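# Laundry station draws visitors at Nolix open day

Nolix opened its Bawa workshop to the public for an afternoon in September, and 313 people came through between noon and closing. The company builds and tests software for two-armed robots. Most of the building was open, including the parts store and the room where the arms are repaired.

The longest line was for the cloth handling station, called Sultus. It is a small enclosure with plaid panels on three sides, a rail along the front edge, and two arms mounted on the rail. The job is an ordinary one: take clothes from a mixed heap and sort them. Visitors were let in 19 at a time and stood behind a rope while staff talked them through it.

Staff said soft items are harder for the arms than boxes or bottles. A shirt has no fixed shape, and a sleeve can be caught under three other things. Each arm carries its own small camera near the gripper, and the software uses those views together with one from outside the enclosure.

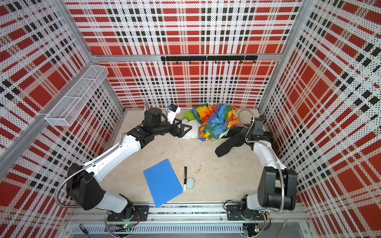
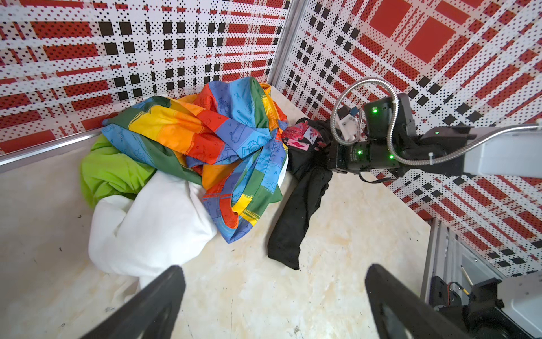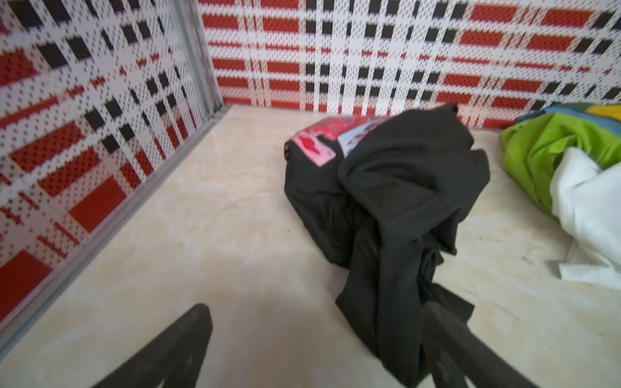
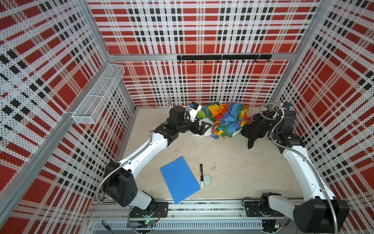

## Questions from the rope line

Several visitors asked about speed. Staff said Sultus is slow compared with a person and that speed is not what they are working on this year. The current goal is a full heap sorted without help. The team keeps a log of every attempt at the station, and the count stood at 822 on the morning of the open day.

Others wanted to know why the clothes were so different from each other. Staff said they change the mix often. Dark fabric is a known problem — folds in black cloth are hard to pick out on camera — and printed fabric brings trouble of its own when the pattern is busy. A plain towel is still the easiest thing to hand the system.

One parent asked whether the arms could put socks in pairs. The answer was no, and there is no plan for it at present.

Children were given cards and asked to write down one chore they would like a robot to do. The cards were pinned up by the exit. Dishes came first by a wide margin, followed by making the bed. Staff said the cards would stay up through the end of the month.

## Second demonstration cut short

A second demonstration, a shelf-stocking unit named Horis, ran for the first part of the afternoon only. A cable fault stopped it, and staff spent the rest of the session showing visitors the control software on a laptop instead. Nolix said the fault was minor and the unit would be running again within the week.

## Next visits

The workshop will take school groups again this fall. Groups can have up to 6 adults with them, and children under eight need to stay with an adult at all times. Visits are free but must be booked ahead at the front desk.

Parking at Bawa is limited. Visitors who came by car in the early afternoon reported a long wait for a space, and Nolix is asking groups to come by bus if they can. The side entrance has a ramp — the front one has steps — and it will be unlocked during all visits.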